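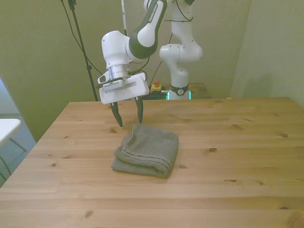 When does the new Sestham library card take effect, and who can get one?

The card goes into use in June and is open to anyone who lives, works or attends school in Sestham, Arkel or Marar, at no charge.

SESTHAM - The Sestham Regional Library today announced a single borrowing card valid at all 17 of its branches and lending points, replacing the three separate town cards now in use. Residents will be able to borrow at one location and return at any other, and holds may be collected at whichever branch the borrower selects.

Under the current arrangement, a reader in Arkel who wants a book shelved in Marar must apply for a second card or submit a paper transfer request. The library processed 2545 such requests last year. Most were for large-print fiction, language courses and local history titles held in only one copy across the region.

"Our readers have treated the three towns as one community for a long time, and our lending rules should do the same," said Bernadette Okafor, director of the Sestham Regional Library. "A family that moves from one side of the river to the other should not have to start again with new paperwork."

Existing cards will remain valid through the end of the year. Borrowers may exchange them at any service desk by showing their present card and one document with a current address. Applicants under 16 need the signature of a parent or guardian. Unpaid charges on an old card will be carried over, but late fees on children's books will be canceled at the time of exchange.

The standard loan period will be three weeks in every town. Marar, which now lends for two weeks, will change its period on the day the new card is introduced. Films and magazines will continue to be lent for seven days. The reference collection in Arkel remains for use in the building only.

The announcement also covers the reopening of the Rindard Reading Room, on the upper floor of the Sestham main branch. The room has been closed for repairs to its roof and windows. It will hold the 1256 volumes of the Rindard bequest, along with parish maps and bound newspapers, and will seat roughly 100 readers.

"Many of these books have been in storage and could be seen only by appointment," said Sunita Lindgren, head of collections. "Readers will now be able to ask for them at the desk and have them brought out the same morning - or the same afternoon, for requests made after 12 p.m."

Application forms are available at all service desks. Borrowers who receive home delivery will be sent a new card by mail and do not need to apply.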